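Durnine moves Saturday home fixtures to Merka Park for rest of season

Durnine Baseball Club will play its remaining Saturday home fixtures at Merka Park, following an agreement signed with the ground's operator, Tavalico. The change takes effect in July and applies to league matches only. Midweek fixtures and all junior matches stay at Metwally Road. 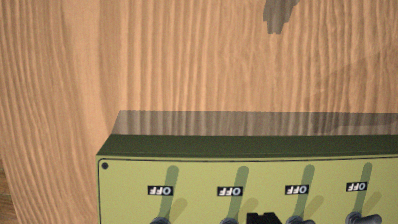

Sarahí Trujillo
Head of Communications, Durnine Baseball Club

Merka Park has a permitted capacity of 3789 for baseball, against 3385 at Metwally Road. The difference is made up of unreserved seating along the third base line. The outfield dimensions meet league requirements without alteration, and the league has approved the ground for the period of the agreement.

Season tickets remain valid. Holders will be allocated a seat in the equivalent price band and will receive a new seat number by email before the first fixture at the ground. Any holder who does not wish to transfer may claim a pro rata refund for the affected matches through the ticket office. Single match tickets already bought for Saturday dates will be reissued automatically.

First pitch moves to 5 pm. Gates open 100 minutes before play, and batting practice will be open to ticket holders from that time. 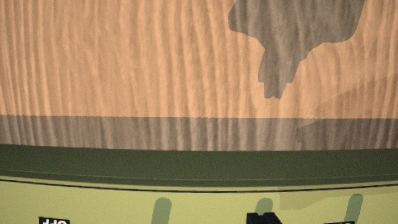

The bullpens at Merka Park lie beyond the right field fence, so relief pitchers will enter through the gate in foul territory. Both dugouts have been fitted with new railings and a direct telephone line to the bullpen. The home side will use the first base dugout, as it does at Metwally Road.

"The mound has been rebuilt to match the one our pitchers use during the week," said Oana Costache, Director of Baseball Operations. "Slope and clay mix are the same at both grounds. The infield at Merka Park is slightly quicker, and the squad will have two training sessions there before the first match."

Parking must be booked in advance. Accessible bays are next to the main entrance and carry no charge. Media accreditation issued for Metwally Road will be accepted at both grounds.

Ends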